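From: list member, Sorndale
To: sorndale-river-users
Subject: Re: Re: Fludska discharge summary, spring

Replying to the list and not just to the sender, as I think a few of you opened the attachment, saw the leaping salmon on the cover and closed it again. I read all of it. It took two evenings and most of a pot of tea.

Quoting the part I mean to complain about:

> The Fludska terminal is pleased to report continued improvement in
> water stewardship. Oil content in treated discharge to the Dromevard
> fell substantially over the reporting period, and flaring was kept to
> an operational minimum. Residents with questions are invited to use
> the feedback form. Samples are available for public review at the
> site office during posted hours.
>
> I thought this sounded pretty good? They seem to be trying, and
> I would hate for us to be the people who only write in when they are
> angry. Could we maybe send a thank-you this time?

I have no objection to a thank-you. I would like to know what it is for. "Fell substantially" is doing a lot of work in that paragraph, and when you go to the table on the back pages to see how far it fell, you find that last year's column uses monthly averages and this year's uses the median. Both are perfectly respectable. They don't belong in a subtraction together.

The average hates a bad day and the median barely notices one. If the separator overflows for a weekend in March, the average goes up and stays up, while the median shrugs and carries on. We had a bad weekend in March. Several of you wrote to this list about the sheen below the weir, and one of you sent a poem.
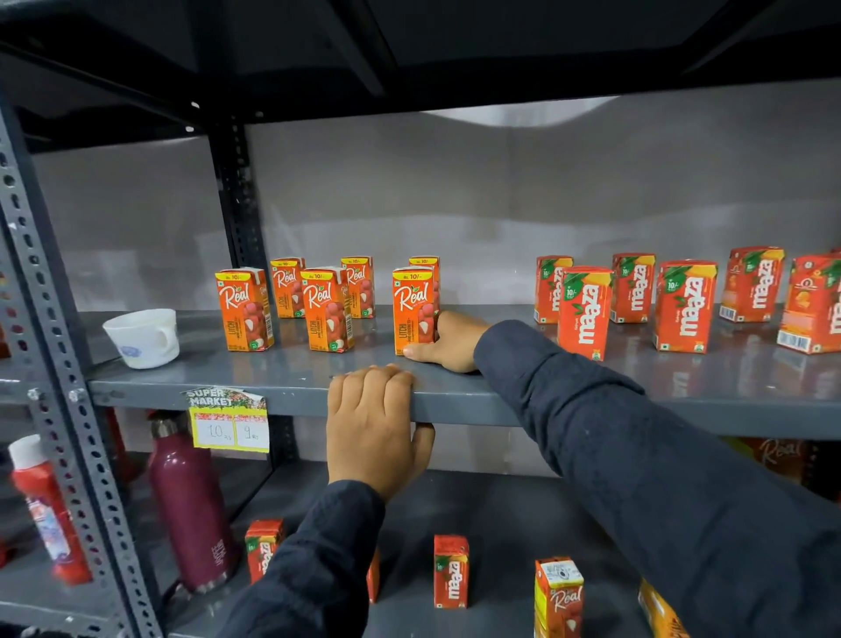 4 min read

Back to the table. It says 146 samples were taken at the outfall, and the footnote says 57 of those were left out for "holding time exceeded." For anyone new, that means the bottle sat around too long before the lab got to it, so the result can't be trusted. Fair enough, and I would leave them out too. But that is a lot of bottles to let go stale when the lab is a short drive up the valley, and the report doesn't say which months they came from. If they are spread evenly, I'll grumble and move on. If they are mostly March, I'll have a longer email for you.

I asked. I used the feedback form as invited. The form allows 280 characters, so my question about statistical method went in without its vowels, more or less. The reply thanked me for my interest in flaring.

On flaring, then, as they brought it up. "Operational minimum" is not defined anywhere in the document. I looked in the glossary, where I did find a definition of "river." From my kitchen I can see the stack, and in April the minimum was bright enough to read a seed packet by at ten at night. I accept that a flare is better than a vent, and that the gas has to go someplace when the compressor is down. I would only like to see hours and volumes, the way Grewal used to print them when they ran the terminal. Grewal's reports were ugly, stapled at a slant and had no fish on them, and I miss them more every year.

What I'd suggest we ask for, in one letter, signed by whoever wants to sign:

- Last year and this year both as averages, and both as medians.
- The dates of the samples that were thrown out.
- Flare hours by month, with the reason for each long one.
- A plain sentence about the March weekend, even if the sentence is "we don't know."
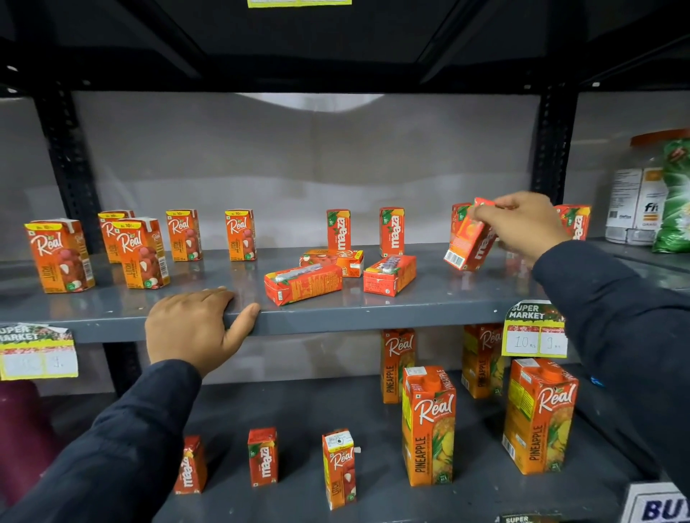

Juice cartons on a gray metal shelf, mid-reach.

I'll also go and look at the samples "available for public review," if anyone can tell me when the posted hours are. They are posted on the inside of the door, and the door is locked outside posted hours. I have tried mornings and I have tried 4:30 in the afternoon. Somebody with better knees could possibly read them through the side window.

If you want to sign, reply off-list so we don't fill everyone's inbox with "me too." I'd like to send it before the end of May, as the permit comes up for renewal over the summer and the comment period has a way of falling when people are on vacation.

And fine, yes, we can open with a thank-you. I'll thank them for the glossary.

> PS. Does anyone still have the old benthic survey? The link on the
> Dromevard page goes to a tire store.

I have it on paper, with a coffee ring over the mayflies. Happy to scan it, though the county library's copier makes everything look like an oil spill.

--
You are receiving this message as a subscriber to sorndale-river-users. To leave the list, send a blank message with "unsubscribe" in the subject line.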